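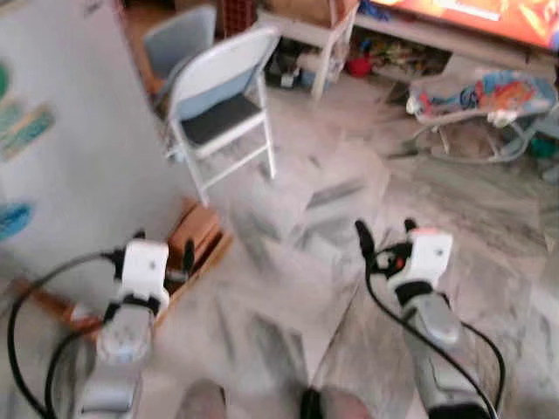

Wooden box on the marble floor.

Bundov compact refrigerator, white, single door
Reviewed by Everaldo Vasconcelos, 6 December 2007

I bought the Bundov in October for the back room, where we needed something small for drinks and leftovers. It cost 253 at Furtado, delivery included. The other one I looked at was the Sarkska, which has a separate freezer box and was priced at 755. I didn't need a freezer.

Setup was easy. The feet are short and the floor in that room is marble tile, which gets mopped every day, so I wanted the cabinet up off the water. Furtado sells a metal stand for 92. I used clay bricks.
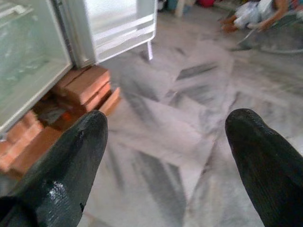

Raising a small fridge makes more difference than I expected. On the floor, the bottom of the compartment is too low to see into without kneeling. The reddish-orange bricks are laid in layers with gaps between them, and air can get under the cabinet that way. The drawback is that small things end up in the gaps. Something bright orange is in there now and I haven't fished it out. If you do the same, set the bricks level before the fridge goes on. Mine leaned a little at first and the door swung open by itself until I shifted one side.

Inside there is a clear glass shelf with a thin white rim. It lifts out for washing. I have had heavy pots on it with no trouble. The walls are smooth white plastic and wipe clean with a damp cloth, though the corners at the back take some work.

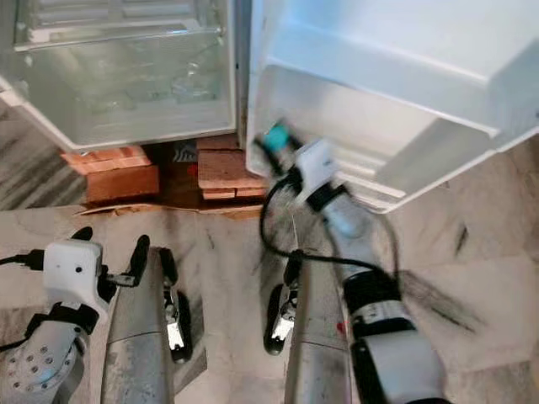 The door storage is the best part. The upper bin has a wide, flat ledge that suits jars and small cartons. The lower one is deeper and holds bottles upright. With both bins full the door is heavy, and it needs a push to seal.

Noise is acceptable. The compressor clicks when it starts and hums for a while after. Ludger Böttcher has the same model in his shop on Situnia Street and says his is louder, but his stands against a hollow wall.

Cooling is slow on hot afternoons if the door gets opened a lot. Overnight it catches up. The dial has no numbers, only a thick and a thin end of a line, so you have to guess.

Good: price, door bins, easy to clean.
Bad: vague dial, low feet, short power cord.

I would buy it again for a small room. For a family kitchen, get something bigger.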